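3.2 Toys and household items

The Ingate set holds 50 items, a mix of toys and small household goods. Each was weighed twice before use. Soft and hard items were kept together, as they are in most family homes, and none were sorted by colour or size. Items lay loose in an open-topped grey bin (Figure 2). 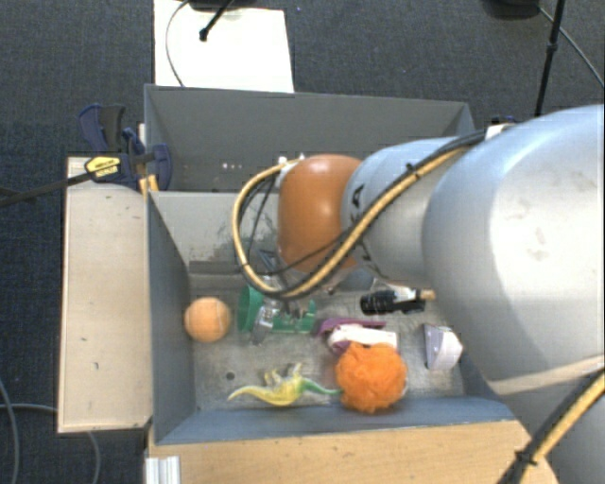 Figure 2. Toys and household items in the front bin, with a second bin behind.

Two items were replaced in July after wear to their surfaces.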